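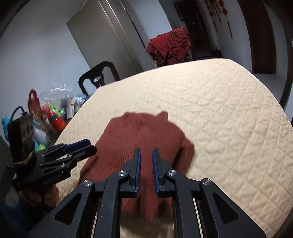 From: Elin Llewellyn
To: Harries list
Date: September 2, 2025
Subject: Re: Folding knits on the bed (was: Shelf inches, a plea)

Caradog Phillips wrote:

> I have now read three messages in a row telling me never to hang a
> sweater, and I accept it, with bad grace. What none of them tell me is
> where a man in a one-bedroom apartment in Bralley is meant to fold the
> things. My table is for eating at, on paper anyway. The floor belongs
> to the dog. If I fold on the bed everything slides around and comes
> out shaped like a kite.
>
> Also, is there a fold that survives somebody pulling out the one
> underneath? Asking for my whole shelf.
>
> Caradog

Caradog, fold on the bed. We all fold on the bed. I have read the magazine articles with the marble island and the single perfect stack of cashmere, and I have yet to meet a person who owns the island. My own flat surfaces went under years ago to snacks, bottles and plastic bags that might come in handy, and I don't expect to see them again in my lifetime. The bed is the last open country in the house.

You're right that things slide, but it depends on what's on top. A satiny comforter is hopeless. A quilted cotton bedspread is very good, as the stitching gives the knit something to hold on to. Pull it tight first. If yours is quilted in diamonds, as a lot of them are, don't line your sweater up with the stitching, whatever your eye tells you. I did this for most of one winter and every sweater I own came out leaning to the left. Line it up with the edge of the mattress or, if the edge is one of those rounded ones, with the headboard.

The color helps too. I do the dark and rusty things on a cream cover and can see the outline fine. Oatmeal on cream is a guessing game, and I've folded a sleeve into the outside of the bundle more than once.

Now the fold. Ribbed knits are their own problem and I suspect that's what you have, from the kite remark. Rib wants to pull in sideways and grow lengthwise, so if you pick it up by the shoulders and shake it, the way you would a shirt, you get a long thin sweater that doesn't match the one you put down. Don't shake. Drop it on the bed in whatever heap it likes, find the hem, and open it out from there with flat hands. The ribs should run straight from hem to neck. If they bend in the middle, something is still bunched underneath, usually the back panel.

Then:

Face down, sleeves out.
Fold one side in to the middle of the back and lay the sleeve straight down along it.
Same with the other side. The sleeves can overlap at the cuffs, they won't fight.
Hem up a third, then over again to the collar.
Turn it over and leave it alone.

That last step is where I lose people. There's always one corner that sticks up, and there's always an urge to poke it down and then tug the opposite side to match, and after two rounds of that you're back to the heap. Let it stick up. The next sweater will sit on it.

As for the one underneath, there isn't a fold that survives it. Domingo Bravo told this list last year that he had one, involving tucking the hem into itself like a burrito, and he was right that it stays shut. It will also stay shut in your suitcase, in an earthquake and, in the case of my blue one, after unfolding, with a crease across the stomach that took two washings to leave. I'd use it for travel and nothing else. (Domingo, I say this with affection. The socks method was excellent.)

What works for me is keeping the stacks short. I stop at four for heavy knits and keep the two I wear all the time in a stack of their own, so the rest never get disturbed. Sum-yee Sin files hers on edge in a drawer, like records, and has been quite smug about it, and I'd be smug too if I had a drawer that deep. Mine are the old Sivon ones from the Zeltutthorpe house and a folded pair of jeans touches the top.

Aatos Sjöberg asked off list whether it's worth buying a folding board. I had one. It was a hinged plastic thing, made for T-shirts, and anything thicker than a T-shirt popped back open as soon as the flap came up. It's under the bed now, holding wrapping paper flat, and doing well there. If you want all your bundles the same width, cut a piece of cardboard to suit your shelf, lay it on the back of the sweater, fold around it and slide it out before the last turn. Mine came off a cereal carton, the family size.

On the shelf inches that started all this: I finally measured mine. The upper shelf is 140 cm and the lower one is 144, and I have no explanation for the difference and the builder isn't taking calls. Either way it's less room than I'd been claiming in this thread, so please disregard my message where I told everyone they had plenty of space if they only tried. I was counting the part behind the water heater pipe.

One more thing for you, Caradog, since the dog was mentioned. Fold before the dog knows you're folding. A sweater spread out on a bed reads as an invitation, and a lint roller is no use on rib, the hair goes down in the grooves and stays there. A barely damp rubber glove, stroked along the ribs, will get most of it.

I still owe the list an answer on turtlenecks. I don't have one. I've been rolling the neck down inside and hoping, so if anyone has a neater way, please send it.

Elin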